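3장 도입 계획 및 예산 편성

3.1 적용 범위

본 장은 Brallik 양팔 작업 스테이션을 신규로 구매하거나 증설하려는 기관의 담당자를 위한 것입니다. 설치 장소의 확인, 견적 요청, 예산 항목의 구분, 발주 및 검수 절차를 다룹니다. 전원 투입 이후의 절차는 4장을 참조하십시오.

개정일: 2021년 7월 3일
작성: Gisela Ojeda / 검토: Margaux Chevalier

3.2 견적 요청 전 확인 사항

1. 스테이션에서 수행할 작업을 문서로 정리합니다. 의류 정리, 파우치 포장, 소형 물품 분류와 같이 대상물의 종류를 기재하고, 가장 무거운 대상물과 가장 얇은 대상물을 각각 명시합니다.
2. 작업대의 높이를 측정합니다. 표준 받침대는 상판 높이 69cm 이상 74cm 이하의 작업대에 맞추어 제작됩니다. 이 범위를 벗어나는 경우 주문 제작 받침대 항목을 견적에 추가하여야 합니다.
3. 상판이 둘 이상의 판으로 구성된 경우 판 사이의 단차를 기록합니다. 단차가 2mm를 초과하면 평탄화 작업 비용을 별도로 계상합니다.
4. 팔 1대당 전용 콘센트 1구를 확보하고, 제어 장치용 콘센트를 따로 둡니다.
5. 반입 경로의 출입문 폭과 승강기 적재 하중을 확인합니다.

참고: 기존 작업대를 그대로 사용하는 경우에도 2번과 3번 항목은 생략할 수 없습니다.

3.3 예산 항목의 구분

예산은 다음 항목으로 나누어 편성합니다.

가. 본체: 로봇 팔 2대, 그리퍼, 제어 장치, 표준 받침대
나. 설치: 운송, 고정, 배선, 초기 교정
다. 소모품: 그리퍼 손끝 패드, 케이블 타이, 케이블 보호관
라. 작업 대상물: 시험용 의류, 천, 지퍼 파우치, 소형 물품
마. 교육: 운용자 교육 및 교재
바. 유지보수: 연간 점검, 예비 부품

라 항목은 누락되는 경우가 많습니다. 천과 파우치는 반복 사용에 따라 형태와 표면 상태가 달라지므로 같은 규격의 여분을 함께 구매하십시오. 투명 파우치는 조명이 반사되는 정도가 제품마다 다르므로 실제 현장에서 사용할 제품으로 시험하는 것이 바람직합니다.

주의: 손끝 패드는 Woltel 규격품만 사용하십시오. 비규격 패드의 사용으로 발생한 손상은 보증 대상에서 제외됩니다.

3.4 작업 영역 계획

1. 두 팔이 함께 닿는 영역을 작업대 중앙에 표시합니다.
2. 주 대상물은 중앙에, 대기 중인 대상물은 작업대 뒤쪽에 배치하는 것을 기준으로 상판의 폭과 깊이를 정합니다.
3. 팔의 케이블이 움직이는 경로를 확인하고, 경로 안에 고정물을 두지 않습니다.

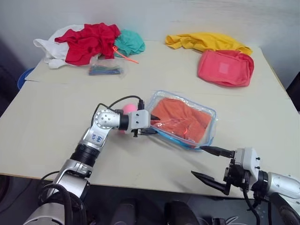 4. 작업대 앞쪽 모서리 바깥으로 그리퍼가 이동할 수 있는 여유 공간을 확보합니다. 이 공간에는 의자, 보관함 등을 배치하지 않습니다.
5. 확정된 배치도를 견적 요청서에 첨부합니다.

경고: 팔의 동작 범위 안에 통행로를 설정하지 마십시오.

3.5 발주 및 검수

1. 견적 요청서를 공급사 Vunance 또는 지역 대리점 Gallardo에 제출합니다.
2. 수령한 견적서가 3.3의 항목 구분과 일치하는지 대조합니다. 설치비가 본체 가격에 포함되어 있으면 분리 표기를 요청합니다.
3. 발주 후 납품까지 45일을 기준으로 일정을 수립합니다. 주문 제작 받침대의 납기는 견적서에 기재된 일정을 따릅니다.
4. 납품 시 포장을 개봉하기 전에 외부 손상 여부를 확인하고 인수증에 기록합니다.
5. 팔과 그리퍼의 일련번호를 납품서와 대조한 후 검수 확인서에 서명합니다.

참고: 회계연도가 6월에 종료되는 기관은 유지보수 계약의 개시일을 검수일과 일치시킬 수 있는지 공급사와 사전에 협의하십시오. 계약 양식은 부록 B에 수록되어 있습니다.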